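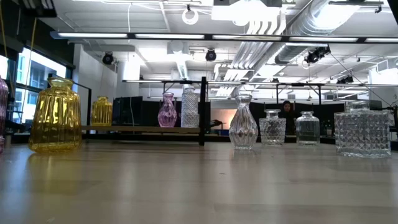

Ullport Homewares - Shop Floor Safety Walk
Date: Friday, December 27, 2024
Trading status: open, sale on, everyone's aunt is here

1. Front entrance and mat
OK. Mat lies flat again. The tape is on its second layer and should not be asked to do a third.

2. Fire exit, rear
FAIL, then OK. Two cartons from Flusora were parked across the door. Moved during the walk. The sign saying "keep clear" was behind them.

3. Aisle width, minimum 600 mm
OK, except by the Brikari cushions, which spread when unsupervised. Push back at opening and again after lunch.

4. Glassware display
OK. Vases stable, nothing heavy up high. Felt pads to be checked monthly. Please stop putting the "do not touch" card where people have to touch something to read it.

5. Shelf loading, stockroom
COMMENT. Bay 2 is rated to 300 kg. The label has faded to 30, and staff have been obeying it, so the floor is full of boxes. New label ordered.

6. Step ladder
OK. Feet good, locks good. The kitchen stool is still not a step ladder. This was also noted in November.

7. Extension leads
FAIL. Fairy lights plugged into a board plugged into a board. Removed. The Nông lamp table is darker now and will cope.

8. First aid kit
COMMENT. Restocked, apart from burn gel. Plenty of eye pads, if anyone is collecting them.

9. Emergency lighting
OK. All came on at test. One hums.

10. Spill kit
Found, eventually, under the wrapping paper. Return to the hook marked SPILL KIT.

Actions still open: items 5 and 8. Item 7 to be rechecked before closing, when the lights tend to creep back.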